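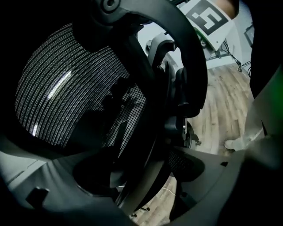 Figure 1. Mesh backrest of an office chair, close up.

Sitting Still: Comfort and Complaint in the Wukia Reading Room
Omid Moradi and Joris Van Beek
Submitted March 23, 2024

1. Why chairs

Our first topic was noise in the library. It was taken. Our second was the vending machine, which the instructor described as "a grievance, with footnotes." Chairs were third, and we have grown fond of them.

The Wukia Reading Room has three kinds of seat. The oldest are the Aerts chairs, solid wood, straight back, heavy enough to discourage theft. Then there are the Trusard chairs, padded vinyl on a fixed frame, bought when the room was repainted. The newest are the Nedar task chairs, with mesh backs and more levers than either of us has found a use for. We wanted to know which ones students choose, how long they stay in them, and whether those two things have anything to do with comfort.

2. What we did

We sat in the reading room for 15 afternoons and logged every person who took a seat, what kind of seat it was, and when they left for good. Leaving a coat behind did not count as leaving. This gave us 686 sittings. We also handed out a card with one question on it ("How comfortable is this chair, from 1 to 5?") and a blank line for comments. The blank line was Joris's idea and produced most of our reading.

We had planned to measure desk heights too. The tape measure went missing in the first week and the desks are all the same model anyway, so we dropped it.

3. What we found

People go for the Nedar chairs first. On nearly every afternoon they filled up before anyone touched the wood ones, and we saw students walk the full length of the room to get one. The comfort scores matched. Mesh came out on top, vinyl in the middle, and wood got a number of ones along with a drawing we have left out of the appendix.

The length of stay went the other way. Students in the Aerts chairs stayed longest. We did not expect this and spent a whole evening checking whether Omid had swapped two columns in the spreadsheet. He had, but they were different columns.

Our best guess is location. The wooden chairs stand along the window wall, next to the outlets. A person with a dying laptop will apparently put up with a lot. The Nedar chairs are in the middle of the room, under the air vent, where comments on the card included "arctic" and "why."

The Trusard chairs did nothing interesting at any point in the study.

4. Problems

We only watched afternoons. Morning people may sit differently. We also could not move the chairs around, which would have been the obvious way to separate the seat from the spot. We asked, and were told that the floor plan is a fire safety document. We asked again with a diagram and got the same answer in fewer words.

Some students recognized us by the second week and began rating chairs out loud as they passed. We threw those ratings out, although one of them was quite thorough.

5. What we would suggest

The library has set aside $4,000 for new seating. On our numbers, we would spend part of it on power strips for the middle tables and ask someone to look at the vent. After that the comfortable chairs might get used for longer than it takes a phone to drop to ten percent. If there is money left over, a cushion or two along the window wall would be a kindness.

The raw log and the comment cards are in Appendix A. Appendix B is the diagram.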